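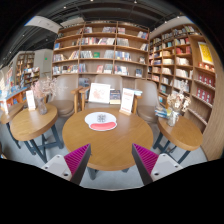

Svatopluk Zelenák replied that the width offset was in the log parser, and that the Urnville set showed it as well.

Parser v2 rerun on the Premmont episodes, Thursday, June 3, 2021. Of 236 episodes, 14 still fail the width check — all with the jaws spread past the calibrated range.

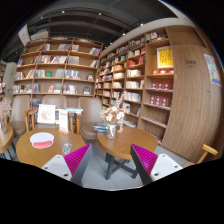 Café tables, both fingers in view, gap open.

Clamped width to the calibration maximum and reran the 14. Down to 6 failures. Tae-yang Heo is relabeling those by hand.

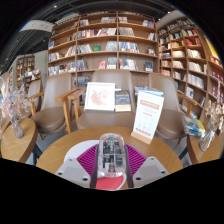 Does the February calibration file need to be redone? Only for the 2 grippers that had their pads replaced.

Status: open, pending relabel.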